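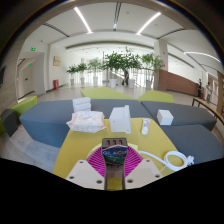
From: Kausar Awan
To: Daron users list
Date: 23 March 2022
Subject: Re: Was anybody at the Trarnberg open day?

Hello all,

I went, so I can answer Flor and maybe save somebody the train ticket.

The demonstration was in the lobby, at a yellow table between the sofas. There is no robot arm in this part. You hold the gripper in your own hand and you pick up the things yourself, and the recording is used later for teaching the arm. The objects are the kind you have in any bathroom or cupboard: soft white packets, a small white tube, a white cardboard box standing upright. Two flat plates are the fingers, cream-colored, with small screw holes near the corners.

Flor Puma wrote:
> Was anybody there? I had to stay home with the review of the Montoya
> proposal. I would like to know three things. Can a visitor try the
> gripper or only look? Do they say how many recordings they need for
> one task? And is it true that Stallia will show the same thing in
> December?
> I ask also for my students, there are 15 of them and I must reserve
> the bus early.

First question: yes, you can try. Lucero Grajales gives you a short explanation and then you have 4 attempts. My first two were bad. I closed the fingers too early on a soft packet and pushed it away from me. She told me to come from above and slower, and after that I got it. The tube was more difficult for me than the box, I think my wrist was turned in a wrong way. People with small hands should ask her how to hold it, she has a good trick with the second hand under the body.

Second question: Teófilo Henao said that for one simple pick task they began with 2,000 recordings, and when they cleaned the set and added the missing cases it became 2,401. He was quite open that a part of the first ones was thrown away. Somebody asked if the lobby is a good place for recording, with the large windows and the shiny floor. His answer was that they want different light and people walking in the back, and the laboratory upstairs is too clean for that. I am not fully convinced – in my own work the reflections were always a problem – but I did not see their results, only the collecting.

Third question: I don't know. I asked Imogen Kershaw and she said Stallia has the date but not yet the room. Better write to her directly before you reserve the bus. For 15 students I would ask for two groups, because at the table there is place for few people and the others will only see backs.

The slides are promised for this list. If they come to me first I will forward them.

Best regards,
Kausar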